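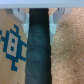 A dark cylinder held between two gripper fingers.

Branitz Learning will add a middle school writing course to its home study list this fall, the company said on Tuesday, June 4, 2024. The course, called Levau, runs for a full school year and is meant for students in grades 6 through 8.

Levau has 100 short video lessons and a printed workbook. Families can follow the weekly plan or set their own pace. Parents grade the essays themselves with a scoring guide, and a paid grading service will be offered for the four longest papers.
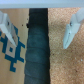

Muthu Kulkarni

The company tested the course last year with 40 families. Several parents asked for more grammar practice in the first unit, and the workbook was changed to add it.

"Students were getting to the first essay before they were comfortable with paragraphs," said Sivaprasad Thampi, who wrote the course. "We moved that essay back three weeks."

Branitz had 2,834 students in its courses last school year, most of them in math. Its older writing course, Betis, will stay on sale until current students finish.

Orders for Levau open in July. Workbooks ship in August, and the first lessons will be posted the week after Labor Day in September.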